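Got my lab tour at Pilden in the end, after waiting since April for a spot. I'd signed up expecting robots doing backflips and instead spent most of the afternoon hearing how one kitchen cell gets looked after, and I loved it!

The cell is called Mamia. It has two arms and two black multi-fingered hands, and it lives behind a yellow line at the back of the building (you stand on your side of the line, they're quite firm about that). Chun-yin Ng runs it and did the talking. Every morning starts with homing: both arms go to a parked pose, each finger opens and closes 3 times, and a laptop plots the motor current for every joint. If one finger draws more than its neighbours, it comes off and gets a clean. Crumbs and cooking oil are the usual culprits, apparently, which made me feel better about my own toaster.

The tendons in the fingers get re-tensioned every 50 hours, and the wrist gets fresh grease at 500. I asked how long a hand swap takes and Chun-yin said 4 bolts and one connector, then admitted the recalibration eats the rest of the morning. There's a little aluminium jig for it that someone machined in-house, and it's a lovely thing, all rounded corners and engraved numbers.

Nothing new goes onto the real arms until it's been run in the simulator, so we got a good long look at that as well. It's set up as a kitchen bench with a pan and a chopping board, and after any wrist recalibration they put the new offsets in and play through the whole job there first, watching for a hand that closes a bit early or comes in too low over the pan.

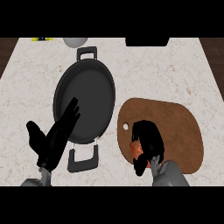 Chun-yin Tsao reckoned the simulator is too kind about friction, and that a grip that holds on screen still wants a slow run on the real hand before anybody trusts it at full speed. There was a bit of good-natured arguing over that, and I didn't follow all of it (something to do with fingertip rubber and how quickly it wears).

Tea and lamingtons afterwards, and parking is free if you go round the back.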